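Minutes, backend team meeting, August

Present: Normunds Baranauskienė (chair), Wumpini Osei (notes), two developers from Gevel by phone.

**1. Old minutes.** Accepted with no changes.

**2. Moving Drulness to the new framework version.** Normunds reported that 278 of the 688 tests are failing on the upgrade branch. Most of the failures come from the date helper, which was removed in the new version. Wumpini will write a small replacement and keep the same method names. The Gevel developers asked that we don't touch the billing module before their release. Agreed. 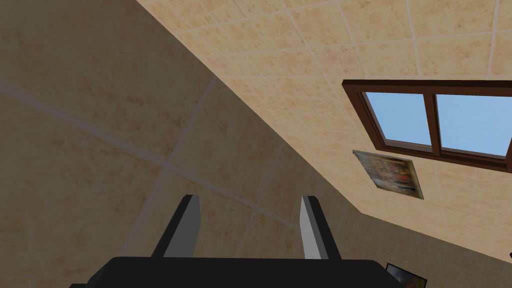

*Gripper with two fingers, simulated view.*

**3. Slow queries.** The customer list at Tandadska needs 43 database queries for one page. It was decided to load the related records together and to measure again after this. Caching was discussed, but we leave it for later.

**4. Background jobs.** The Pillai server still runs the old queue. There are 62 jobs without a retry limit. Normunds asks every developer to check own jobs and set the limit to five.

**5. Other.** Wumpini requested the access to the staging logs. Normunds will give it.

Next meeting at 10:30, same call link. Please send your points to Wumpini one day before.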